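Timestamps, again

July 26, 2023

The aligner in Vukalon has been rewritten for the second time. These are notes on what changed, mostly so that I can find them later.

Vukalon is the small tool that takes the streams from a hand-held gripper session and puts them on one clock. There are two gripper streams (left and right), a head stream, and whatever pose track comes out of the tracking stage. Everything downstream assumes that a row in the table is one moment. When that is false, the policy learns to close the fingers slightly before or after it should, and the loss curve says nothing about it.

The February version matched frames by nearest host timestamp. Host time is stamped when a frame arrives in user space, so it carries USB jitter, the decode queue and any scheduling delay. On my test session the worst offset between left gripper and head was 107 ms. The median was fine, which is why I missed it for so long.

The new version does three passes:

1. Convert device time to host time with a robust linear fit, one fit per stream. Drift is close to linear over a single session, so I do not bother with splines.

2. Estimate the remaining constant offset by cross-correlating angular speed. The head stream sees the markers on the grippers, which gives a coarse gripper rotation from the outside. The gyro gives it from the inside. The peak is sharp when the hands move and useless when they do not.

3. Resample poses to the head frames, slerp for rotation and linear for position. Any gap longer than two frames is marked invalid. No interpolation across it.

Pass 2 needs a fallback. If the correlation peak is below threshold, the offset from the previous episode of the same session is reused and a flag is set. Of 746 episodes in the regression set, 251 set the flag on the first run. Most of those came from Hiltano's default window, which started the correlation before the operator had picked anything up. Moving the window to the middle of the episode fixed the bulk of them.

The other problem was the tracker. In a room with people walking about, features land on shirts and backpacks, and a long row of identical ceiling lights gives plausible but wrong matches. I now mask moving regions before keypoint selection and cap the number of points taken from any one cell of the image. The cap made more difference than the mask.

Left and right gripper, then head:

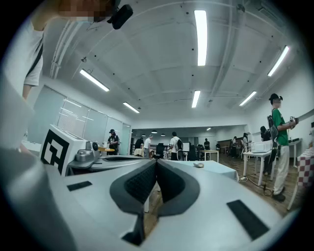
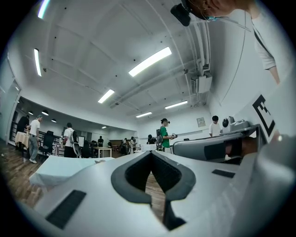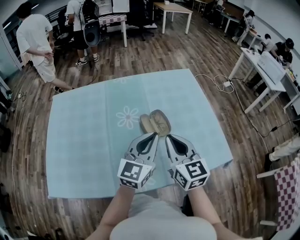

Config changes, for anyone on the old branch: sync.mode is gone, sync.max_gap is now in frames, and the window keys moved from the session file to the episode file. Old session files still load but print a warning. The Lendgate exporter has not been touched — it reads the aligned table and ignores the validity column, so filter before you export.

Still open: rolling shutter. I treat each frame as captured at mid-exposure of the middle row, which is wrong for anything near the top or bottom during fast wrist motion. A per-row correction is easy for marker corners and annoying for everything else. I will probably do the corners first and leave the rest until it shows up in an error plot.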